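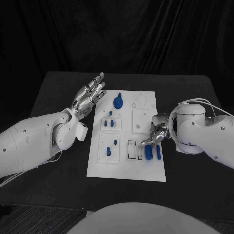
부품 하나 옮기는 데 한 학기를 쓴다면 학생들이 배우는 건 로봇이 아니라 참을성 아니냐는 말이 작년 발표 뒤 질의 시간에 나왔습니다. 그 자리에서는 시간이 모자라 대답을 제대로 못 했고, 오늘 발표는 그 질문에서 시작합니다.

양팔 조립 과제로 한 학기 수업하기
발표자용 노트, 2021년 9월

(첫 화면은 띄워 둔 채로 인사. 질문은 끝나고 한꺼번에 받겠다고 말할 것.)

1. 수업 소개

저는 Hokwood에서 로봇 실습 과목을 맡고 있습니다. 과목 안에서 하는 프로젝트 이름이 Plonine입니다. 학생들이 조를 짜서 양팔 로봇으로 흰 판 위의 파란 부품을 집고, 옮기고, 정해진 자리에 놓는 과제를 합니다. 학기 말에는 조마다 같은 판으로 시연을 하고, 희망하는 조는 11월에 열리는 Posow 대회에 나갑니다.

수강생은 대부분 로봇을 처음 만집니다. 프로그래밍 기초는 들었지만 좌표 변환은 교과서에서만 본 학생들입니다. 선수 과목을 더 걸자는 의견이 학과에 있었는데 걸지 않았습니다. 대신 첫 몇 주를 느리게 갑니다.

팔과 손은 수업 전부터 실습실에 있던 장비입니다. 과목 때문에 새로 산 것은 판과 부품, 그리고 여분의 케이블 정도입니다. (장비 가격을 묻는 분이 꼭 있음. 학과 장비 목록은 따로 보내 드린다고 답할 것.)

2. 왜 판 과제인가

처음 이 과목을 열었을 때는 주제를 자유롭게 고르게 했습니다. 음료를 따르는 조도 있었고 옷을 개는 조도 있었습니다. 재미는 있었는데 조끼리 비교가 되지 않았습니다. 한 조가 실패하면 그 조만 이유를 알고, 옆 조는 참고할 것이 없었습니다. 채점도 어려웠습니다.

판 과제로 바꾸고 나서는 모두 같은 부품을 다룹니다. 굵은 원기둥, 가는 막대, 짧은 핀, 톱니 모양 손잡이가 있습니다. 모양마다 손가락을 오므리는 방식이 달라야 합니다. 굵은 원기둥을 잘 잡는 설정으로 가는 막대를 잡으면 막대가 손가락 사이에서 돕니다. 이 현상은 거의 모든 조가 겪고, 겪은 날 저녁에 조끼리 서로 묻기 시작합니다.

판에는 윤곽선이 인쇄되어 있습니다. 원도 있고 좁고 긴 사각형도 있습니다. 학생들은 윤곽선을 목표 위치로 쓰기도 하고, 판이 밀렸는지 확인하는 기준으로 쓰기도 합니다. 어느 쪽으로 쓸지는 조가 정합니다. 보고서에는 왜 그렇게 정했는지 한 문단을 쓰게 합니다.

책상은 무광이고 뒤에는 검은 커튼을 칩니다. 첫해에는 커튼이 없었습니다. 오후에 창에서 빛이 들어오면 오전에 맞춘 색 기준이 틀어졌고, 학생들은 코드를 고치느라 며칠을 보냈습니다. 조명 문제를 겪어 보는 것도 공부라는 의견이 있어서, 지금은 기본 과제는 커튼을 치고 하고 심화 과제에서만 걷습니다.

3. 주차별 진행

(여기서부터는 속도를 조금 올릴 것. 표는 배포 자료에 있음.)

첫 주에는 로봇을 켜지 않습니다. 비상 정지 위치, 케이블 정리, 팔이 닿는 범위를 확인합니다. 팔에서 나온 흰 케이블이 책상 위로 지나가기 때문에 케이블을 건드리지 않고 서는 자리를 정해 둡니다. 이 주의 과제는 점검표를 한 장으로 만드는 것입니다. 남의 조 점검표를 들고 실제로 점검해 본 다음 고칩니다.

둘째 주에는 손만 움직입니다. 손가락을 펴고 오므리는 값을 바꿔 가며 기록합니다. 이때 대부분 값을 너무 크게 줍니다. 힘 제한은 제가 미리 걸어 두고, 제한을 푸는 권한은 학기 내내 학생에게 주지 않습니다.

그다음은 한 팔로 접근하는 연습입니다. 부품 바로 위까지 손을 가져갔다가 아무것도 잡지 않고 돌아옵니다. 학생들이 제일 지루해하는 단계입니다. 그런데 뒤에 가서 잡기에 실패하는 조를 보면 잡는 동작보다 접근 높이가 틀린 경우가 많습니다. 접근 연습 기록을 남겨 둔 조는 그걸 펴 놓고 비교하면 됩니다.

중간 평가까지는 한 팔만 씁니다. 원기둥 하나를 집어 다른 자리에 세우면 통과입니다. 넘어지면 다시 합니다. 시연 제한 시간은 300초이고, 시간 안에서는 몇 번이든 다시 시도할 수 있습니다. 사람이 판에 손을 대면 그 시도는 무효로 하고 시계는 계속 갑니다.

중간 평가가 끝나면 두 팔을 같이 씁니다. 한쪽이 작은 판을 누르고 다른 쪽이 부품을 다루는 조도 있고, 판을 좌우로 나눠 맡기는 조도 있습니다. 두 번째 방식이 쉬워 보이는데 가운데 있는 부품에서 팔끼리 부딪힐 수 있습니다. 그래서 두 팔을 동시에 움직이는 코드는 모의실험에서 먼저 돌려 보고, 그 결과를 제출해야 실습실에서 실행할 수 있습니다.

4. 도구

팔을 움직이는 쪽은 Russo라는 내부 라이브러리를 씁니다. 졸업한 학생들이 만든 것을 이어서 고쳐 쓰고 있습니다. 문서가 좋은 편은 아닙니다. 함수 이름이 중간에 한 번 바뀌었는데 예제는 옛 이름으로 남아 있어서, 올해 수강생에게 예제를 고치는 과제를 냈습니다. 점수는 적지만 신청하는 학생이 꽤 있습니다.

기록은 시도마다 한 줄씩 남깁니다. 부품, 시작 위치, 결과, 실패했다면 이유를 적습니다. 지난 학기에 모인 기록이 약 2000줄입니다. 처음에는 실패 이유를 자유롭게 쓰게 했더니 '미끄러짐', '놓침', '빠짐'이 섞여서 나중에 합칠 수가 없었습니다. 지금은 정해진 목록에서 고르고, 목록에 없을 때만 문장으로 씁니다.

(기록 양식 화면을 보여 줄 것. 글씨가 작으니 항목 이름만 읽고 넘어갈 것.)

영상도 찍습니다. 다만 보고서에 영상만 내는 것은 받지 않습니다. 영상을 보면 실패한 순간은 알 수 있어도 그때 손가락에 어떤 값이 들어갔는지는 알 수 없습니다. 기록의 줄 번호를 같이 적게 했더니 면담 시간이 짧아졌습니다.

5. 자주 막히는 곳

톱니 모양 손잡이. 판 위쪽에 있어서 손이 다른 부품 위를 지나가야 합니다. 지나가다가 짧은 핀을 치는 일이 흔합니다. 경로를 위로 올리면 해결되지만 시간이 늘어납니다. 제한 시간을 넘긴 조는 대개 이 경로를 줄이려고 애쓰는데, 저는 대기 동작부터 보라고 합니다. 동작과 동작 사이에 넣어 둔 대기가 생각보다 깁니다.

나란히 선 핀. 작은 판 위에 핀이 붙어 서 있으면 손가락 하나가 들어갈 틈이 좁습니다. 높이가 서로 달라서 높은 쪽을 먼저 잡는 조가 많습니다. 순서를 바꿔 본 조의 기록도 배포 자료에 넣었습니다. 어느 순서가 낫다고 말할 만큼 자료가 많지는 않습니다.

손목 각도. 같은 위치라도 손목을 어떻게 돌려 들어가느냐에 따라 손등이 판에 닿습니다. 모의실험의 손 모델이 실제보다 얇게 되어 있어서 모의실험에서는 닿지 않는 것으로 나옵니다. 모델은 고치는 중이고, 이번 학기에는 여유값을 더해서 쓰라고 공지했습니다.

조 안의 역할. 코드를 쓰는 사람이 굳어지면 나머지는 구경을 합니다. 그래서 기록하는 사람과 조작하는 사람을 매주 바꾸게 합니다. 바꾼 첫 주에는 진도가 떨어집니다. 그 주에는 마감이 없도록 일정을 잡아 두었습니다.

6. 평가

시연 점수의 비중은 크지 않습니다. 시연, 기록, 보고서로 나누고 기록의 비중이 가장 높습니다. 시연에서 부품을 하나도 못 옮겨도 기록이 충실하면 과목은 통과합니다. 지난 학기에 실제로 그런 조가 있었고, 그 조의 기록을 이번 학기 수업 자료로 쓰고 있습니다. 당연히 조원들의 동의를 받았습니다.

보고서는 3쪽으로 제한합니다. 길게 쓰는 학생은 앞부분에 로봇 소개를 한참 씁니다. 로봇 소개는 빼고 첫 문단에 이번에 바꾼 것과 그대로 둔 것을 쓰라고 합니다.

Posow 대회 참가 여부는 성적에 들어가지 않습니다. 대회 판은 우리 판과 배치가 달라서, 나가는 조는 학기 중에 따로 시간을 냅니다. 실습실을 저녁에 2시간 더 열어 주는데 조교 일정 때문에 그 이상은 어렵습니다.

7. 처음 질문에 대한 답

작년 질문으로 돌아가겠습니다. 학생들이 학기 말에 옮긴 부품 수는 많지 않습니다. 자유 주제로 하던 때의 시연이 보기에는 더 좋았습니다. 지금 수업에서 달라진 점은 실패한 시도를 다시 찾아볼 수 있다는 것입니다. 어느 부품에서, 어느 접근 높이에서, 어떤 손가락 값으로 실패했는지가 줄로 남아 있고, 다음 학기 학생이 그걸 읽고 시작합니다.

참을성을 배우느냐고 하면 어느 정도는 그렇습니다. 다만 같은 동작을 그대로 반복하는 조에는 제가 가서 멈추게 합니다. 한 번에 한 가지를 바꾸고 결과를 적은 다음 다시 하라고 합니다. 이 규칙은 실습실 문에도 붙여 두었습니다.

남은 문제도 말씀드리겠습니다. 로봇 한 대를 여러 조가 나눠 쓰기 때문에 예약이 늘 부족합니다. 앞 조가 판을 움직여 놓으면 뒤 조가 위치를 다시 맞춰야 합니다. 책상에 판 위치를 표시해 두었는데도 조금씩 밀립니다. 고정 장치를 시험하고 있고, 부품을 갈아 끼우기 불편해져서 아직 정하지 못했습니다.

(시간이 남으면 예약표 이야기. 모자라면 바로 질의로 넘어갈 것.)

예상 질문 메모
- 원격 수업으로 가능한가: 모의실험 부분까지는 가능. 손가락 값 조정은 현장에서 해야 함.
- 부품을 직접 만들어도 되는가: 도면은 배포 자료 끝에 있음. 색을 바꾸면 인식 설정도 바꿔야 함.
- Russo를 외부에 공개하는가: 예제 수정이 끝난 뒤에 다시 논의. 날짜를 약속하지 말 것.
- 한 팔만 있는 학교에서도 되는가: 중간 평가까지의 내용은 그대로 쓸 수 있음.

배포 자료는 출입구 쪽 책상에 있습니다. 기록 양식이 필요하신 분은 발표가 끝나고 저에게 메일 주소를 남겨 주십시오.

인쇄하기
이메일로 보내기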